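Agency wants a monthly retainer for a five-page site -- normal?
Posted by Margit Tangen, 2 April 2021

I run a small bedding shop, Halvorsen Linens, two towns over from anywhere. My old site was built by a cousin and looks it. I asked three outfits for quotes. Trudetti wants $2,369 up front plus $191 a month "for ongoing growth." Brirkano wants $1,768 and no monthly. The third one never wrote back, so I assume they're busy growing somebody.

What does a person get for $191 a month? I asked and was sent a PDF with a rocket on it.

plainpixel
Ask for the list of what they do each month. Hosting, backups, updates, one hour of edits, whatever it may be. If the list has the word "synergy" in it, subtract $50 per use.

Also ask who owns the domain. You want that in your name before you sign a thing.

dorsetmike
I'll be the unpopular one. A retainer can be fine. I paid one for years and when my checkout page died in November, somebody picked up the phone. Try that with the guy who took your flat fee and moved to the coast.

plainpixel
Five pages, Mike. She doesn't have a checkout page.

dorsetmike
She might want one. People do sell sheets online now, I've heard.

Margit Tangen
I do want one, eventually. For now it's Home, About, Hours, Bedspreads, Contact. Both agencies also told me I need "hero photography." Trudetti would bill that separately, naturally. My plan was to put up what I have and see if the phone rings.
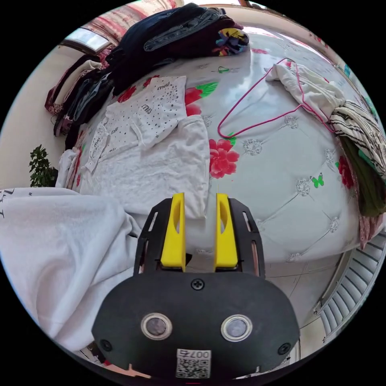
The peony bedspread.

Would you pay somebody to redo that, or leave it and spend the money on the site?

quillandbyte
Leave it for launch. What sells a bedspread is the size, the price and whether it can go in the washer, and small shops forget all of those. Put them in plain text next to the picture. Google can't read your mood board.

tabby_r
Disagree, photos matter more than anything else on a shop site. I'd take the Brirkano quote and put the difference toward a half day with a local photographer. The flowers would look great big on a home page.

quillandbyte
Big on a home page is how you get a site that loads by Easter.

tabby_r
There's such a thing as resizing.

plainpixel
Back to the quotes. Does the Brirkano one say what it's built on? A friend's shop got put on something called Cikdale that only the agency could edit. Changing her opening hours took nine days and an invoice.

Margit Tangen
It says "our proprietary platform." I had taken that as a good sign.

dorsetmike
Oh dear.

plainpixel
Ask if you can take the site with you when you leave. Get the answer by email.

Margit Tangen
Asked them both. Trudetti says yes, after twelve months. Brirkano says they'd love to set up a call. I'll report back once I've been loved.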